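Speaker notes - Setting a table with what the room gives you
Loukia Nikolaidis, Zindwood evening talks, 20 October 2026

Slide 1. Title
Leave it up while people sit down. Say thanks to Mureck for the room. I have 7 minutes before the break, so skip the long hello.

Slide 2. Why small tables
Most of you work in shared rooms. You get a round table, a few outlets and whatever chairs are left over. At Shin we set up for almost 1000 guests last year, and most of them sat at small tables in rooms that were used for something else the same morning.
Tell the Murlow story here if the room is awake: the long table didn't fit through the door, so we used four small ones and kept them that way.

Slide 3. Look at the room first
Walk in and look at the walls and the ceiling before you touch the table. A white room takes pale colors well. It also shows every stray item by the wall, so decide early what stays out.
Plain tops are good on working days. Tie your hair back, look down at what you're doing, and take your time.
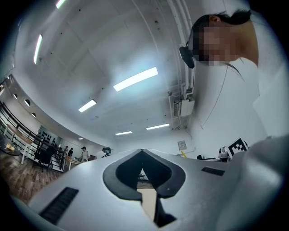

Slide 3: head down over the work, white ceiling overhead.

Ask: who has a signup sheet or a small appliance that lives in their event room? Wait for hands. Those things can stay if they have a fixed spot.

Slide 4. Flowers and a box
My usual start is one bunch of flowers and one flat box. Lay the flowers down first and don't stand them up yet. You want to see how long the stem is and which way it points. Then move the box until the two stop fighting for the middle.
Peach and white go with light wood. Light blue next to them is about as much color as I would use on a table this size.

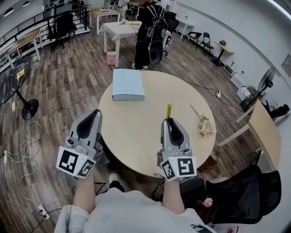

Photo: Zindwood workshop archive

The box is near the far edge and the flowers are off to the right. Point at the stem, angled up to the left. I like that line and would build the rest around it.
Then point at the floor. White cables on the left, a paper bag on the right. Guests look down when they pull out a chair, so bags go under a covered table and cables go along the wall. The table with the white cloth at the back would do for the bags.
Someone will ask about the side table. Black marble pattern next to light wood is fine - I would put the spare napkins on it.

Slide 5. Cost
Keep this short. Our flower budget for the October dinners was 1080 and we stayed inside it by using one bunch per table. Don't read out the whole list, it's on the handout.

Slide 6. Questions
If there are none, go back to slide 4 and ask where they would put the candles.
Handouts are on the chair by the door. Take the clicker back to Mureck's front desk before leaving.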